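Tillix Table Tasks – notes on the objects and layouts

Tillix is a set of recordings of small household jobs done at a tabletop: racking cups, folding paper, moving blocks and putting things back where they came from. This file covers the objects and how they are laid out. File formats are covered separately in FORMATS.

Contents

The set has 216 recordings, split over 4 groups of objects. Each recording has a short written note giving the job and the starting layout. The May update replaced the notes for the cup group, which used "rack" and "stand" for the same thing. It is now "rack" everywhere.

Objects

Cups. Clear glass, with a handle. A cup may start upright, upside down or on its side. The note gives the position at the start only.

Paper. White sheets, flat or folded. Creases are not recorded.

Blocks. Small and wooden, left plain. They turn up in other groups as well, so do not use them to guess the job.

Rack. White wire, with upright loops for cups. Some layouts also have a light wooden dowel with a paper flag at one end, resting across the tops of the loops. In the notes this is "flag stick" – search for that and not "dowel". 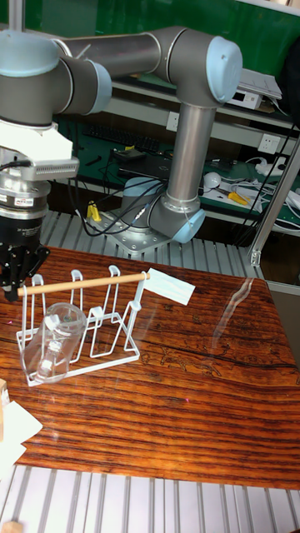 Known problems

Glass is hard to outline against the dark grain of the table, and the varnish throws back pale streaks. Kazue Yagi redrew the worst cup outlines by hand, but handles are still missing from 40 of them.

"Left" and "right" in the notes are as seen by the viewer.

Contact

Corrections to the notes go to Ottar Berge. Please quote the recording number and the line you think is wrong.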